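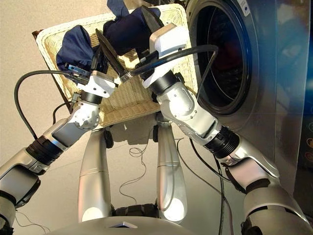
How often should I wash dark clothes?
Less often than you think. Vests, pants and socks go in after every wear, but a navy jumper worn over a T-shirt can manage three or four outings, and jeans can go longer still. I go by smell and by cuffs. If the cuffs look grubby it's time, whatever the calendar says.

I get a lot of laundry questions through the contact form, so I've put the usual ones on one page. I'm not a textile scientist, I just do a frightening amount of washing and I write it all down.

Do I really have to keep darks in their own basket?
You don't have to, but I'd never go back. When everything lived in one big hamper I spent Sunday evenings squatting on the bathroom floor making heaps, and there was always one navy sock that got into the whites and turned the pillowcases a sad sort of grey. These days there's one basket for darks and one for everything else, and the sorting happens when people get undressed. My darks one is a Huven, with a cotton liner I ran up from an old sheet.

Woven or plastic?
Woven for me, with a warning. It lets the air in, so things don't go sour if they sit for a couple of days, and it looks nicer on a landing. The trouble is snagging. Run your hand round the inside before you buy (tights on, if you're feeling brave!) and put it back if anything catches. Plastic is better if you've got a mucky sport in the family. We had a Brostberg one for the football years and hosed it out in the garden.

What do you check before a load goes in?
Pockets, zips, sleeves. Pockets for tissues most of all - one tissue in a dark wash and you'll be picking bits off till Easter. Zips done up, buttons undone, and anything navy or black turned inside out so the rubbing happens on the side that doesn't show.

Why do my dark things come out covered in bits?
Usually they've been washed with something that sheds, and the usual suspects are towels. I keep towels and dressing gowns completely away from darks. The other cause is stuffing the drum so full that nothing rinses properly. I leave a good hand's width at the top. If the bits are already there, give each piece a hard shake out of the back door once it's dry, then go over it with a damp rubber glove. Smoother weaves give them up easily. Fleece hangs on for dear life. 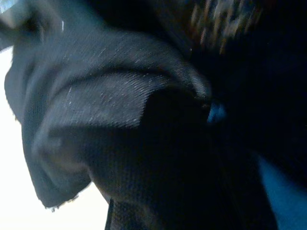 Blue-grey cloth up close, with the diagonal twill weave showing.

Can I mix denim with ordinary darks?
Old denim, yes, all the time. New denim gets its first 3 washes on its own, cold. I skipped that once with a pair from Parri and a cream-trimmed cardigan has been blue-trimmed ever since. After that it goes in with the navy and the black, as long as there's nothing delicate in there for a heavy seam to rub against.

Does vinegar set the colour?
I've tried it and couldn't see any difference at all. Cold water and a short cycle have done far more for my navy things. I use Plurnura, the liquid one, and a bit less of it than the cap suggests.

What's the best way to get clothes from the basket to the machine?
Put the basket right up against the door, tip it and feed things in a few at a time. It's an awful lot kinder on the back than bending for every sock, and you get one last look at what's going in. Big things like sweatshirts I open out a bit first, so they don't go round as a solid lump with a dry middle.

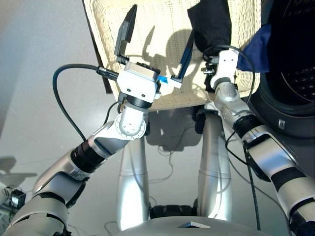 Ilídio Carrilho wrote in to say that he tips the whole basket in at once and then pulls two or three things back out to loosen the load, which he finds quicker, and that he has never lost a sock doing it. I tried it in January and it was fine, though I did miss a biro that way.

How do you clean the basket itself?
Hoover first, with the brush end, then a cloth wrung out in warm soapy water, and out to dry somewhere airy. Don't soak a woven one. Mine gets done every couple of months, or straight away if someone's left a wet swimming costume at the bottom.

Any tips for drying darks?
Inside out again, and out of strong sun if you can manage it. On the airer I leave a gap between each thing, and anything with a hood gets hung upside down or the hood stays damp till Wednesday.

Page last updated February 28, 2025. If your question isn't here, send it through the form and I'll add it when I've had a go myself.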